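Mostley Pantry Switches to Printed Labels

The Mostley food pantry will stop handwriting the dates on its shelf goods this month and use a small label printer instead. Coordinator Rhonda Marchand said 86 households picked up food last week, and some had trouble reading the marker on jars and bags.
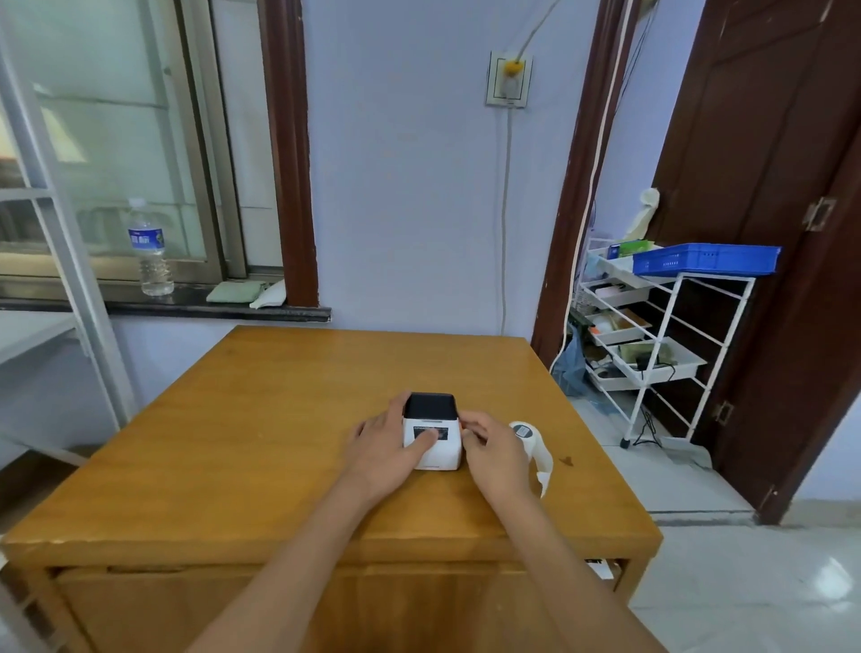

Will people need to bring back items with the old handwritten labels? Those items can stay at home and be used by the date written on them.

Each new label will carry the name of the food, the packing date and a use-by date. Sylvie Ouellet, who runs the packing shift, said the first 70 labels will go on rice and dried beans. Canned goods will keep the dates stamped by the maker.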